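Sullside Collection: cataloguing and conservation of the Ekinci and Tonilov works on paper
Progress report to the funder, second reporting period
5/7/23

7 min read

1. Position at the end of the period

The grant covers the cataloguing, condition survey and rehousing of the prints, drawings and small oil studies held at Sullside, together with a public checklist. The bulk of the holding is by two artists, Ekinci and Tonilov, who shared a studio for part of their working lives and whose papers came to us mixed. At the close of the period 1,882 sheets have a full catalogue record. A further 343 have been given a number and a short title but have not been measured or checked for condition. The oil studies have been located and listed, and work on them starts in the next period.

The work is on schedule for cataloguing, ahead for rehousing and behind for attribution. The reasons for the last are given in section 3.

2. Cataloguing

Each record now carries the artist, title, date or date range, medium, support, sheet size, image size, inscriptions, watermark and previous location. Sheet size is taken at the left and lower edges. Where a sheet has been trimmed unevenly both the larger and the smaller measurement are entered, and this has added to the time spent on the Ekinci landscape drawings, most of which were cut down from larger sheets by hand.

Titles follow the artist's own inscription where there is one. Otherwise a descriptive title is given in square brackets. The earlier handlist used titles supplied by a dealer, and these have been kept in a separate field so that old references can still be traced.

The two print series are complete in the catalogue. The Tonilov harbour etchings proved to include states not separated in the handlist. They have been recorded as first, second and, in a few cases, third state, on the evidence of added work in the sky and the lower right corner of the plate.

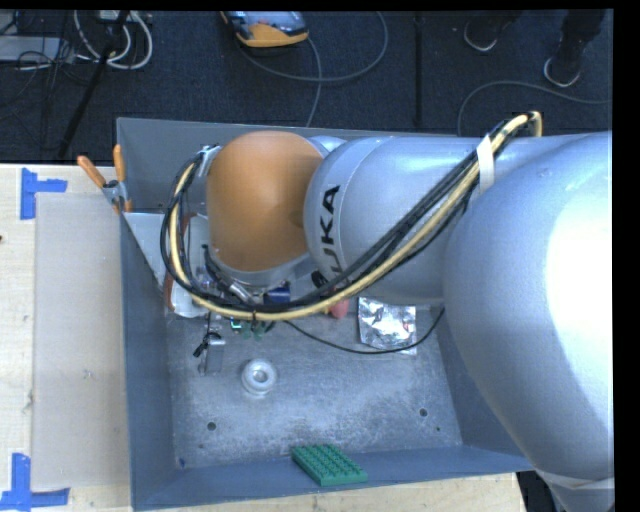
3. Attribution

The original plan assumed that unsigned sheets could be divided between the two artists by paper and handling. Paper has been less useful than expected. Both men bought from the same supplier, and the same watermark appears on signed work by each. Handling is a better guide in the pen drawings, where Tonilov's hatching is shorter and follows the form, but it gives little help with the chalk studies or with the tracings made for the joint mural scheme.

We have therefore adopted a fixed wording. A signed or documented sheet is given to the artist by name. A sheet that agrees closely with signed work is "attributed to". Everything else is entered as "Ekinci or Tonilov" and left there. This last group is larger than the funder was told to expect in the first report, and the public checklist will show it as a separate section. We do not propose to spend grant money on technical analysis to reduce it.

4. Condition and rehousing

The condition survey uses four grades. Most sheets are in the upper two. The main problems are old adhesive tape on the reverse, light staining to the mural tracings, and cockling where drawings were pasted down at all four corners. Tape removal has been limited to sheets where the adhesive has begun to move into the image area. The remainder are stable and have been noted for review.

Rehousing in Drustex folders and boxes began in May. The folders fit the standard sheet sizes well. The largest tracings do not fit any stock size and are to be stored rolled on wide cores, interleaved, with the drawn side facing outwards - the survey found fewer new creases on those already kept this way. 8 boxes of correspondence and printed matter, outside the scope of the grant, have been moved to separate shelving and are not included in any figure in this report.

5. Spending

Staff costs are in line with the budget. Materials are slightly over for the period, owing to the early purchase of folders, and will be under for the next. The photography line is underspent. The mural tracings have been held back until they can be flattened safely, and we ask for that sum to be carried forward.

6. Changes requested

We request agreement to 2 changes. The first is the carry-forward of the photography sum described in section 5. The second is to issue the public checklist in two parts, prints first and drawings second, so that the prints section does not have to wait for the attribution wording to be applied throughout. The total cost is unchanged.

7. Next period

- Complete full records for the sheets with short entries only.
- Begin cataloguing the oil studies, including the backs of the boards.
- Flatten and photograph the mural tracings.
- Send the draft prints checklist to the funder for comment.
- Compare the Ekinci sketchbook leaves with the stubs in the surviving binding and record the original order where it can be established.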